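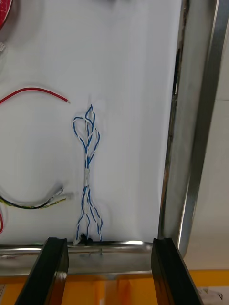

**Ticket:** open day follow-up, Mirdale
**Opened:** Thursday, January 21, 2021
**Status:** open

Sandano invited us to watch the two-arm sorting cell they want to sell us. Boards and wire harnesses go into trays. I asked for a full run with no hands in the cell and was promised 30 minutes. We got two stops before the coffee came round. 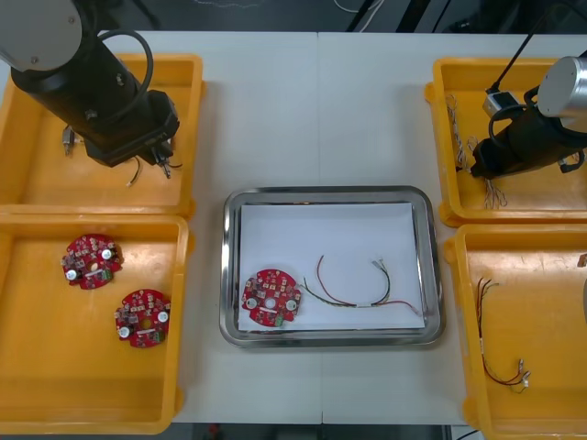 First stop: the left arm timed out on a wire pick. Their engineer blamed the lighting – the same excuse as in November. Restarted, no change to settings.

Second stop: grip fault on a harness. Log exported, cause not given.

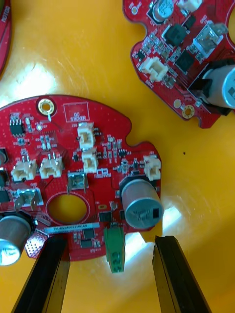 Can it tell a good board from a faulty one?

Sandano say that is a job for the Iltau tester further down the line. The cell only moves boards.
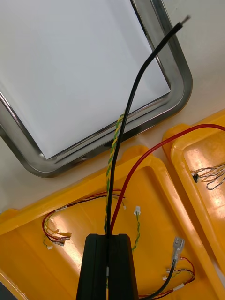
Tangled harnesses are most of what we get from Aguirre, so I want five clean runs on our own stock before we talk money.

**Next:** Sandano to send both fault logs. Ticket stays open until I've read them.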